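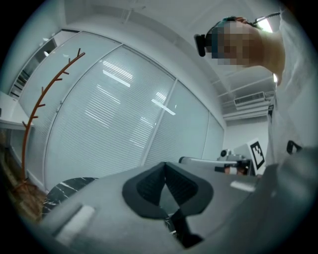 시연 데이터 수집에도 작업 기준이 필요하다

로봇 안전 규정은 대부분 로봇이 움직이는 순간을 다룬다. 정지 버튼의 위치, 작업 반경, 속도 제한 같은 항목은 어느 사업장에 가도 문서로 정리되어 있다. 반면 사람이 손에 그리퍼를 들고 동작을 기록하는 작업에는 정해진 규칙이 거의 없다. 나는 이 순서가 잘못되었다고 본다.

Mitport에서 수집 업무를 맡았을 때 우리가 받은 지침은 4쪽이었다. 파일 이름 짓는 법과 마커 부착 위치가 전부였고, 한 사람이 몇 시간까지 장비를 들 수 있는지는 적혀 있지 않았다. 지난 11월에 기록 1172건을 다시 검토했더니 쓸 수 있는 것은 808건이었다. 탈락한 기록은 작업 시간 후반에 몰려 있었다. 손목이 지치면 그리퍼가 기울고, 기울어진 동작은 그대로 학습 자료에 들어간다. 작업자의 건강과 자료의 품질은 같은 항목에서 관리해야 한다.

동료 Finbarr Tierney는 규정이 늘면 현장이 느려진다고 반대한다. 일리는 있다. 점검표가 여섯 장이 되면 아무도 읽지 않고 서명만 한다. 그래서 나는 한 장짜리 기준을 주장한다. 연속 작업 시간의 상한, 머리에 쓰는 장비의 착용 점검, 케이블 정리, 마커 오염 확인, 그리고 촬영 범위에 들어오는 사람의 동의와 얼굴 가림 처리. 이 정도면 작업 시작 전에 6분이면 끝난다.

동의 절차는 특히 느슨하다. 작업자는 계약서에 서명하지만 같은 사무실을 지나가는 사람은 기록되는 줄도 모르는 경우가 많다. 얼굴을 나중에 가리더라도 원본을 누가 언제까지 보관하는지 정해 두어야 한다. Plonditz와 공동 작업을 할 때 원본 삭제 시점을 물었는데, 담당자마다 답이 달랐다.

국제 표준이 나올 때까지 기다리자는 의견도 있다. 표준은 대개 현장의 관행을 모아서 만들어진다. 관행이 없으면 모을 것도 없다. 수집을 하는 업체라면 자기 기준부터 공개하고, 납품 자료에 그 기준의 판 번호를 함께 적어야 한다. 발주처도 계약 단계에서 이를 요구하면 된다.

글: Mahmoud Ait Brahim
2026년 6월 9일

문의 | © Rarow | 맨 위로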